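Draining, sorting, storing: how a shared kitchen handles its utensils

Last updated: July

Print this article | E-mail this article

Iwona Jabłońska has run the shared kitchen at Skanitz for seven years. Her subject, when she is asked to talk about the work, is storage: where tools go after washing, how they stand, and how long they stay there. We spoke in the kitchen at three in the afternoon, between the midday clear-up and the start of evening preparation.

She began with the utensil basket, which she regards as the most misused item in any kitchen.
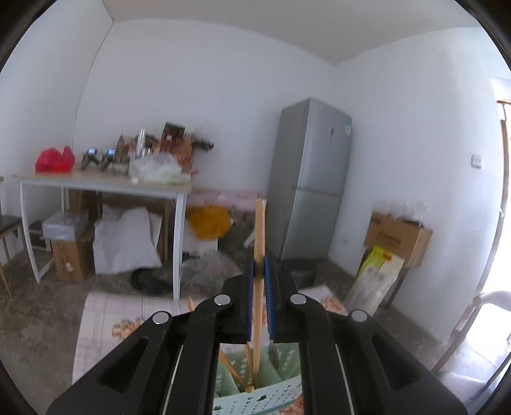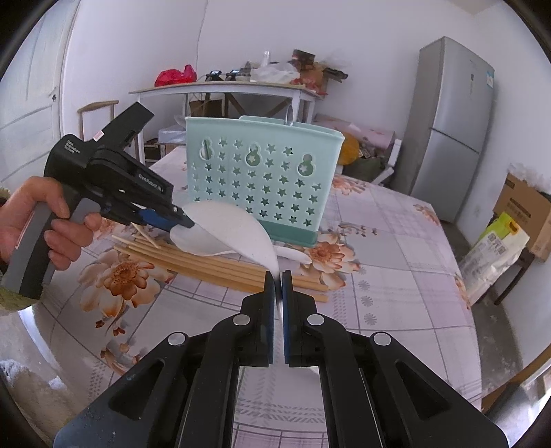
"People treat it as a vase," Jabłońska said. "They put in everything that is long and thin until it will take no more. Then the air cannot move between the handles, and the things in the middle stay damp."

Her rule is that a basket must have holes in the sides as well as in the base. Water leaves through the bottom, but drying depends on the sides. A solid pot with a few drainage holes will empty well enough and still keep its contents wet overnight. She prefers plastic to metal for chopsticks and wooden spoons, on the grounds that plastic does not leave rust marks on pale wood. Ceramic holders she accepts for tools that are already dry.

Internal compartments are useful, in her view, if each one is given a single kind of item and keeps it. At Skanitz the chopsticks have their own section, and long-handled spoons go in another. She does not label the sections. "If the label is needed, the arrangement is wrong. You should be able to see from what is already in there where the next one goes."

Chopsticks take up more of her attention than any other tool. They are washed as a bundle, rubbed together between the palms under running water, and then laid out on the table before they are put away. The laying out is the part new helpers skip. It allows the sticks to be paired and checked for splits, and it allows the ends to be turned the same way.

Which end goes up is a matter on which she has changed her mind. For some years she stored them with the eating end upwards, so that it dried first and did not sit in whatever had collected at the bottom of the basket. She now does the opposite when the kitchen is busy. "Hands reach in from above. They touch what is on top. I would sooner they touched the end that does not go in the mouth, and I wash the basket more often to make up for it." The basket is scrubbed every two days with a bottle brush, and the holes are cleared with a wooden skewer.

Spoons are a separate problem. A large serving spoon is top-heavy when stored bowl upwards, and two or three on the same side will tip a light basket over. Jabłońska puts them in last, spaced apart, and against the side nearest the wall. Their bowls should not nest. Two spoons that fit closely together hold a film of water between them — she has found it there the following morning — and plastic ones can be awkward to separate.

She is firm that the order of filling matters more than the choice of container. Thin items go in first, while there is room to see the base. Spoons and ladles follow. Anything with a loop or a hook is hung up if a rail is free, and otherwise goes at the edge, where it will not catch on its neighbours when it is lifted out.

The sorting is done on the dining table and not beside the sink. The reason is space. The draining area at Skanitz is narrow, and a full load of utensils spread out there gets splashed by the next person washing up. The table has a cloth on it, and Jabłońska was asked whether this was wise with damp tools. "The cloth gets washed. It also stops the chopsticks rolling on to the floor, which on bare wood they will do. I have picked up enough of them."

The cloth is shaken out after each sorting and changed when it is marked. Patterned cloths are preferred, as small stains are less noticeable between washes, although she admits that a patterned cloth makes it harder to spot a splinter.

On replacement she is less strict than might be expected. Wooden chopsticks are kept for as long as they are straight and smooth. Darkening does not concern her. Roughness at the tip does, and a rough stick is taken out with its partner. Last year the kitchen discarded 18 in this way. Those that are sound but odd are kept for stirring and for propping a lid slightly open.

The whole process, from the sink to the shelf, occupies a small part of the afternoon. Jabłońska does not think it should be made quicker. A basket filled in a hurry has to be emptied again when somebody wants the one spoon that has gone in underneath, and the tools end up on the table a second time. She would like a second basket, kept for serving spoons alone, and has cleared a place for it on the shelf by the window. The shelf itself needs a new bracket first.

Print this article | E-mail this article

Related items

Monivow: shelving a narrow pantry
Tablecloths in daily use: washing and rotation
Lasirside kitchen reopens after floor repairs
Caring for untreated wooden spoons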